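Progress Report to the Funding Body
Rorbridge Sanctions Compliance and Asset Tracing Program
Reporting period: second half-year, to the end of November

1. Purpose of this report

This report sets out progress against the agreed work plan for the Rorbridge program, which helps small financial institutions and licensed money transfer businesses meet their obligations under anti-money laundering and sanctions law. It covers activity by the lead organization, Floleck, and by its delivery partner, Kanirance. Expenditure is reported separately in the financial return.

2. Summary of progress

Delivery is on schedule in two of the three work streams. Training has reached 30 institutions, which meets the target for the full year. The screening tool is in use at eight of them. The third work stream, concerning beneficial ownership records, is behind schedule for the reasons given in section 5.

3. Training and guidance

The course for front-counter and back-office staff was revised following comments received in the first half-year. The unit on nominee directors and shell companies was lengthened, and the unit on record keeping was split so that staff in very small offices can complete it in shorter sittings. A new unit deals with property purchases made through family members and professional intermediaries, including lawyers and notaries.

Written guidance on reporting a suspected match has been reissued in plain language. The earlier version did not distinguish clearly between freezing an account and declining a transaction, and several participants had asked for this to be corrected. The guidance now includes a one-page flow chart and a sample file note.

4. Name screening tool

The Bautista screening tool checks customer and counterparty names against consolidated sanctions lists. During the period it was adjusted to handle double surnames, reversed name order and common variations in transliteration. Over 700 potential matches were referred for manual review. Most were closed at the first stage on the basis of date of birth or address. Reviewers continue to report that incomplete customer files are the main cause of delay - particularly files opened before the current identification rules took effect.

List updates are now loaded each Sunday, with additional updates whenever a new designation is announced.

5. Beneficial ownership records

Work on the shared ownership register has not advanced as planned. The data-sharing agreement between Floleck and Kanirance required further legal review on two points: the retention of records relating to persons who are not designated, and the handling of access requests. Both points have been settled in principle. A revised agreement is being prepared for signature, and testing will begin once it is in force.

6. Premises and equipment

Fit-out costs remain within the approved budget. No further capital purchases are proposed for the coming period. 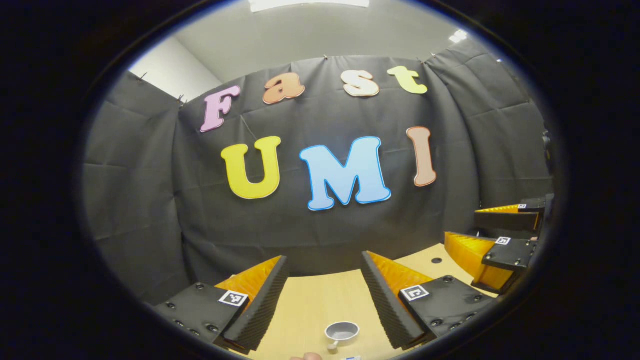 Figure 1. Workspace with black curtain and overhead lighting.

7. Risks

The principal risk is staff turnover at participating institutions, where the person trained is often the only compliance officer. Kanirance will offer a repeat session for replacements at no additional cost to the program. A second risk is further delay to the ownership register. Should the agreement remain unsigned at the midpoint of the next period, Floleck will submit an amended work plan for the funder's approval.

8. Next period

Planned activity consists of the repeat training sessions, extension of the Bautista tool to further institutions, and initial testing of the ownership register. The funder is asked to note the position on section 5 and to confirm that unspent funds in that work stream may be carried forward.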